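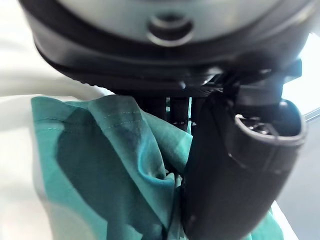 Si-woo Ryu would like people to stop throwing out cloth just because it is creased, stained or missing a hem. Most of it has years left in it, Ryu told the Lenville town meeting, and what doesn't can still be cut up for rags.

The town's fabric drop-off reopens on Friday, July 30, 2021, in the side hall of the Humphreys building. It has been closed since January, when the heating failed and the sorting tables had to be moved out.

Residents can bring clothing, sheets, towels, curtains and leftover yardage. Everything should be clean and dry. Items do not need to be ironed or folded, but they should be in a tied bag – loose pieces left at the door will not be taken in. Pillows, rugs and anything with foam backing are still not accepted.

Sorting is done by hand. Wearable clothes go to the thrift store in Lirkstead, and larger pieces of plain cloth are set aside for the sewing classes at Lurkby. Cotton that is too worn for either is cut into squares and sold by the bag to repair shops and painters.

The drop-off started in 2014 with one table and a borrowed scale. Last year it took in 2855 pounds of cloth, up from 2000 the year before. Towels and bed sheets made up the largest share.

There is a limit of 30 pounds per household per visit. Anyone clearing out a house should call the town office first to set up a separate time.

The sewing classes are short of solid colors at the moment, and pieces at least a yard long are especially welcome. Buttons and zippers can be left on. The side hall entrance is on the parking lot side of the building, and bags may be brought in during regular town office hours.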